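Artificial fruit

Last updated: January
Reading time: 2 min

Artificial fruit, also called faux, display or toy fruit, is any imitation of edible produce made for decoration, shop display, teaching or play. It is sold singly, in mixed assortments and by the bag. Claims that it is "indistinguishable from the real thing" appear in most catalogs and should be read with caution. Few pieces hold up at arm's length.

Materials and weight

Older pieces were made of wax, plaster or painted wood. Most current ones are foam or hollow plastic. Weight is the usual giveaway. The Toft assortment lists its apple at 35 grams and its banana bunch at 195 grams, while an ordinary fresh apple can easily pass 150. Sellers of "weighted" fruit rarely say what the weight is or where it sits inside the piece.

Choice of kinds

Assortments favor shapes that can be told apart by outline and color: bananas, lemons, limes, apples, pumpkins. Dragon fruit is a later addition and has spread quickly, arguably more for its pink skin than for any demand from buyers. Sizes within one set often disagree, so that a lemon may be nearly as large as a melon. The retailer Grokada describes its 18-piece set as "true to life" without giving a scale.

Bagging and storage

Loose pieces are commonly kept in an open bin, with smaller groups put up in clear bags. The collector Jaruwan Saithong, whose Umuveck inventory runs to 200 pieces, recommends one kind per bag and argues that mixed bags hide gaps in a set. The advice is repeated widely but has not been tested in any way. Printed bags, such as those with polka dots, make the contents harder to identify. Long curved pieces like bananas fit poorly in square bags and tend to be stored at a slant.

Whether bagging prevents fading is disputed. The Prikent care leaflet says it does and offers no figures.

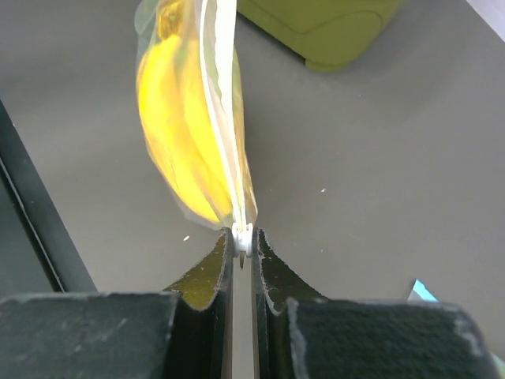
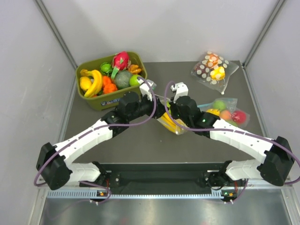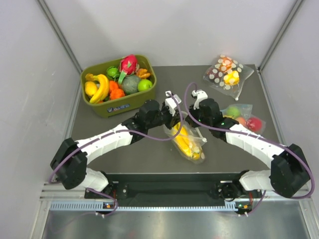 Yellow artificial fruit in clear plastic bags. The second and third views also show a mixed assortment in an olive-green bin.

Related items
Wax fruit
Play food
Shop display
Polka dot
Resealable bag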